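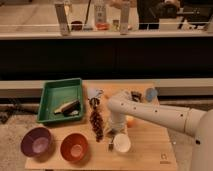 Chapter 7
A Place for Small Things

Most of us own a table that was meant for one job and has ended up doing six. Mail lands on it, then keys, then a bowl that was on its way to some other room, and before long you are eating supper with your elbows tucked in. If that sounds like your house, you are in good company, and this chapter was written with you in mind.

In the last chapter we worked on closets and shelves, where a door can be shut on a bad day. A tabletop gives you no such mercy. Everything on it is in plain sight, which is why so many of my students at the Galluvstead evening class like to begin there, and why I have come around to letting them. Revathi Nadar, who taught the class before me, used to say that a table tells you how the week went, and I still think of her whenever I set mine for breakfast.

We will spend a good deal of time on containers, and especially on the two kinds that nearly every household already has: trays and bowls. A tray with raised sides, like the green one at the start of this chapter, suits long things that like to lie flat. Bowls are better for things you scoop up by the handful, such as buttons, clips, or loose change. Color can help you too. When one bowl is purple and the next is red-orange, even a sleepy child can learn which is which, and you will be spared a great many labels.

Please don't go shopping yet! I know how tempting a new set of boxes can be, and I have a cupboard full of my own mistakes to prove it. Read as far as Section 7.3 first, and try the sorting exercise with whatever is already in your kitchen.

Before You Begin

Choose one table and leave the others alone for now. Take everything off it that belongs in another room, and carry those things all the way home (the bottom stair doesn't count). Set out one tray and two bowls, and leave them empty until you have read Section 7.1.

Words to Know

catchall
landing spot
sorting tray
overflow

7.1 What Lives on the Table?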